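Looking after a marble benchtop
Posted 2/22/24 by Keabetswe Adams

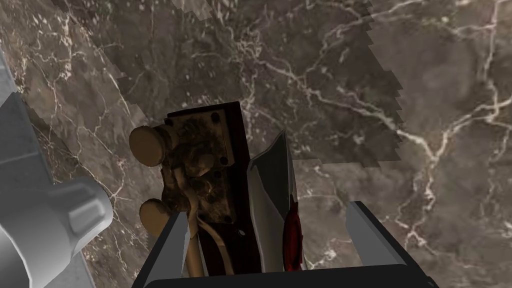 Marble is softer than granite and it reacts with acid. Most of the damage I get asked about comes from one of those two facts. Lemon juice, vinegar, wine, tomato and soft drink will all dull the polish if they sit, and so will a lot of bathroom sprays.

Daily cleaning
Warm water, a small squirt of plain dish soap and a soft cloth. Wipe, go over it again with clean water, then dry with a tea towel. Drying matters more than people think in hard water areas, where the minerals leave a chalky film around the taps. Skip the vinegar, the cream cleanser and the green scourer.

Spills
Blot, don't wipe. Wiping a puddle of red wine makes a bigger puddle. Once the liquid is up, rinse with water and blot again.

Stain or etch?
A stain is a colour that has soaked in. An etch is a dull patch where acid has eaten the polish, and it usually feels slightly rough under a fingertip. A poultice will help with the first and do nothing at all for the second.

Poultice for oil stains
Mix bicarb soda and water to the thickness of peanut butter. Spread it 1 cm deep over the stain and a little past the edges. Cover with cling wrap, tape the sides down and leave it overnight. Take the wrap off and let the paste dry out completely before you lift it with a plastic scraper. Old cooking oil can need 2 or 3 goes. For coffee or tea, use hydrogen peroxide in place of the water, but only on light stone, and try a hidden corner first. It can lighten dark marble.

Light etching
Marble polishing powder, a damp cloth and small circles. Stop every so often, rinse and look at it from a low angle with a lamp on. This works on a polished finish only. On honed stone it will leave a shiny spot. Deep etches need a stonemason. Danjuma Afolabi did mine after a cut lime was left on it through a December party, and he was finished before lunch.

Sealing
Put a spoonful of water on the stone and leave it for 30 minutes. If the marble underneath has gone darker, it is time to reseal. Use a penetrating sealer, wipe it on evenly and buff off the excess before it dries, or you will be scrubbing off a haze the next day. Keep water off it for as long as the tin says. Sealer slows stains down. It does not stop etching.

Odds and ends
Boards under knives, trivets under pots, a tray under the oil bottle.
Stick felt pads on the feet of anything heavy that gets dragged about.
Don't stand or kneel on the bench near the sink cutout, where the stone is at its weakest.
Iron rust from a wet tin is very hard to get out. Keep tins off the bench.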